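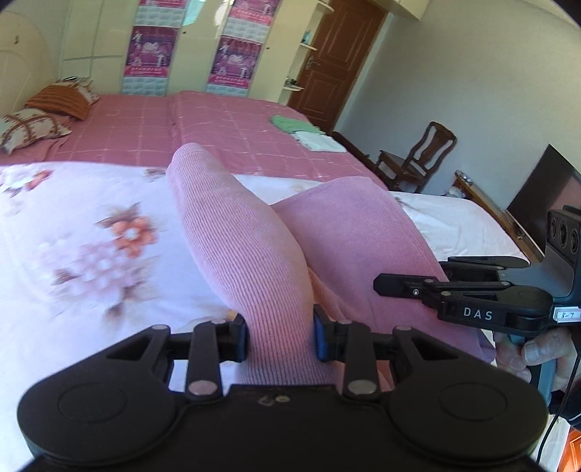 **Textile care workshop, Hudthorpe – Monday, afternoon session**

Purpose: to establish whether the revised wash programme reduces shrinkage in rib-knit cotton. The earlier trial at Skadow was inconclusive, as the samples had not been conditioned before measurement.

Samples were cut from the Kevari cloth, all from the same roll, and marked with thread at both ends. They were left flat on the racks overnight and measured in the morning. Lengths are in the blue ledger.

Wash: 3 cycles at the lower setting, with the standard powder. The spin was shortened after the first cycle, the drum having gone out of balance. Colleagues are asked to note this when comparing with Skadow, where the full spin was used throughout.

Drying: half the samples flat, half on the line. The line-dried pieces were roughly 2 per cent longer than the flat ones and had lost some width. The ribs had opened near the pegs. Those ends should be left out of the width readings.

Steam was applied for 15 seconds per piece, without pressure. The iron supplied by Huet drips when tilted and should not be used until the seal has been replaced – a request has been entered in the repairs book.

Colour loss was slight. The rinse water from the second cycle has been kept in the stoppered jar on the window shelf; please do not discard it.

Outstanding: repeat the flat-dried set with the full spin; check the scale against the brass weights; order more marking thread, preferably white.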